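Recording a stirring set on the Bonine bench

Start each episode with the arm above the beaker and the fingers pointing straight down. Put the stick in at a slant, its top end on the rim. Move the beaker a little between takes - the policy needs the variety.

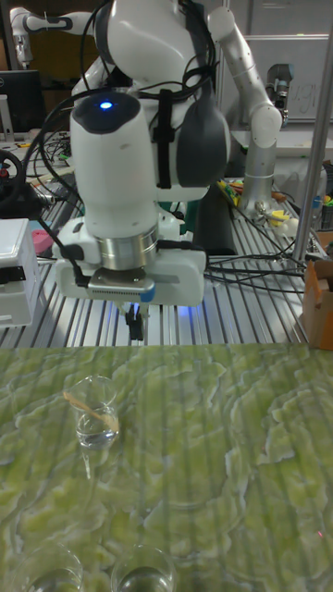 Elaheh Akbari adds that she drops any take where the stick slides before the fingers close, and that her last set went from 166 episodes to far fewer.

Log those under "slip" in Vovus and leave them out of training. After 7 takes, check that both camera streams still line up, then go on. Save the set before you change the water level.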